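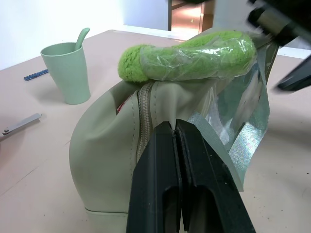

The bag repair guy of Vomdale

I found Fabian Frei by way of a broken zipper. Mine had split down the middle at a bus stop in September, with my keys, my lunch and a library book all trying to get out at once, and a woman in line told me to go see the man above the old Cello music store. So I did, and I went back a few weeks later to talk to him properly over a pot of very strong coffee.

His room is up two flights of stairs and it smells like wax and hot dust. Bags everywhere! Hanging from the pipes, stacked on the windowsill, a whole row of them waiting with paper tags pinned to the straps. He cleared a chair for me by moving a tote onto another tote.

"People come in and say sorry," he told me. "They say sorry for the crumbs, sorry for the receipts. I don't care about the receipts. Please take out the bananas, though."

Fabian didn't plan on any of this. He spent 12 years at Ammann, the luggage maker across the river, mostly putting in linings, and when they closed the sewing floor he bought one of the old machines and carried it home in pieces (his brother-in-law is still mad about his back). For the first winter he did pants hems and curtains. Then somebody brought in a purse.

I asked what breaks first on a bag, expecting him to say the straps.

"The slider," he said, before I'd finished the question. "The little metal thing you pull. Everybody blames the teeth, and most of the time the teeth are okay. The slider gets loose, it doesn't squeeze them together anymore, and you think the whole zipper is dead. Sometimes I pinch it with pliers and you go home."

And what does he charge for the pliers?

"For the pliers, nothing. For the talking, also nothing, or I'd be rich."

A full zipper is a different story. He has to open the lining, pick out the old stitches and get the new tape to sit flat around the corners, and fake leather makes it harder. Every needle hole stays there for good, so he tries to sew back through the old ones. I watched him do a corner and I don't think either of us breathed.

He has opinions about fake leather, by the way. He likes it more than I expected. What he can't stand is people scrubbing it with kitchen spray. "Warm water, a drop of dish soap, a soft cloth. Then leave it alone. Don't put it on the radiator! I had a lady put it on the radiator."

We got onto the subject of Cindotau, the street market where he takes a table in summer. He sells bags that were never picked up, after waiting a good long while and calling twice, and he keeps a tin of spare pulls that kids like to dig through. Last season he fixed nearly 900 bags between the market and the room upstairs. He writes each one in a notebook, with the color and what was wrong, and he let me flip through a few pages. "Blue, strap." "Brown, chewed by dog." "Brown, chewed by same dog."

Would he ever take on a helper? He made a face. A used machine like the one he wants would run him 4,000, and he'd need a bigger room, and then he'd have to share the radio.

My own bag was ready by then, with a new slider and a tighter stitch by the handle that I hadn't asked for. He wouldn't let me pay extra for the stitch, so I left him the rest of my cookies and he'd opened the bag before I got to the stairs.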